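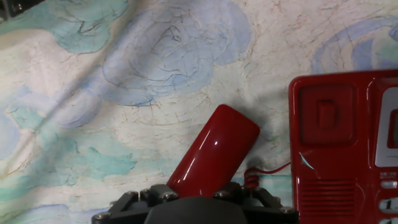 Si-woo Seok wrote under my last post that I should stop tuning the controller and go look at my timestamps. If the arm overshoots in the same direction every time it moves toward the hook, Si-woo said, the gains are probably fine and the pose estimate is old.

I didn't want to hear that, having spent most of November on gains. But it was right, and fixing it took an evening, so this post is mostly about timestamps. There's some other phone stuff at the end.

For anyone new, the task is hanging up a desk phone. The gripper has the handset, the base is next to it, and the handset has to end up on the cradle with the hook switch pressed. The only camera I use is the small one at the wrist. The control loop is my own code, the arm talks to it through the Nivberg driver, and the paths come from the Flurnden planner, which I've left mostly at its defaults.

The perception node finds the base in each camera image and works out where it is relative to the wrist. Then it multiplies that by the wrist pose to get the base in the arm's own coordinates. The wrist pose has to be the one from the moment the image was taken. Mine wasn't. I was asking the driver for the latest pose after detection had finished, so the image was from one moment and the pose was from a later one. When the arm is still, you can't tell. When it's moving, the base appears to slide along with it, and the controller chases it.

I had seen the sliding in the viewer and blamed it on the detector being noisy. Noise doesn't lean the same way every time, so I should have caught that.

To measure it I taped a printed marker to the table, swung the wrist back and forth over it at a steady speed, and recorded everything. The marker doesn't move, so its computed position shouldn't either. I wrote a short script that shifts the pose stream against the image stream in small steps and finds the shift where the marker moves least. The answer was 40 milliseconds. Of that, 22 was my detector and the rest was the camera getting the image to me.

The fix has two parts. The driver callback now puts every pose into a ring buffer with its time, and the buffer holds 900 entries. When an image comes in, I stamp it right there in the capture thread, subtract the fixed camera delay, and look up the two poses on either side. Position gets a straight interpolation and rotation gets a slerp. If the image is older than anything in the buffer, the node drops it and logs a warning. My first version quietly used the oldest pose it had, and I'm glad I took that out before I forgot it was there.

One thing cost me an hour. The Nivberg callback gives you a time, but it's the controller box's clock, and the images are on the PC's clock. They drift. I now estimate the offset at startup and keep updating it with a slow filter. If you copy any of this, print both clocks side by side before you write anything else.

With the buffer in, the base stays put in the viewer while the arm moves. I put the gains back to what they were in October and the overshoot is gone. All that tuning was me making the arm slow enough to hide the delay.

Now the phone. I picked a shiny red one at Ogunleye, the secondhand place near me, and I'd pick a dull one next time. The highlight on the handset moves when the wrist turns, and my detector used to treat it as an edge. I mask out saturated pixels before edge finding now. The patterned cloth is worse. It has fine brown crackle lines all over, with blue swirls on top, and a corner detector finds something to like in every bit of it. I segment by color first and only look for corners inside the red. That works for the base, but the cord is red too, so when the coils bunch up next to the gripper they get joined onto the mask. For now I throw away anything that touches the gripper region. It's crude. It also throws away some of the base if the handset gets close enough, and that's when I most need it.

The planner doesn't know about the cord at all. Flurnden lets you attach a rigid shape to the gripper, so the handset is a capsule and I can keep it off the base until the last stretch. There's nothing for a coil that stretches. I've limited how far the goal can be from the base and how much the wrist can roll, so at least it doesn't get wound around the linkages. I'd like a proper length constraint in there. If somebody has done this with a sampling planner, I'd like to see how you checked it without making planning very slow.

The last stretch is still done without the planner. The arm stops eight millimeters above the cradle, takes a fresh estimate with the wrist still, and goes straight down until the joint currents rise. The threshold for that is a number I picked by watching plots, and it changes when the arm has been running for a while - I think that's friction, but I haven't checked.

I'll put the shift script in the Gukumgate repo once I've removed the hard-coded paths. It needs a log with images and poses and a marker that doesn't move, and it doesn't care which arm you have. Si-woo, if you want to try it on yours first, send me a message and I'll give you the messy version.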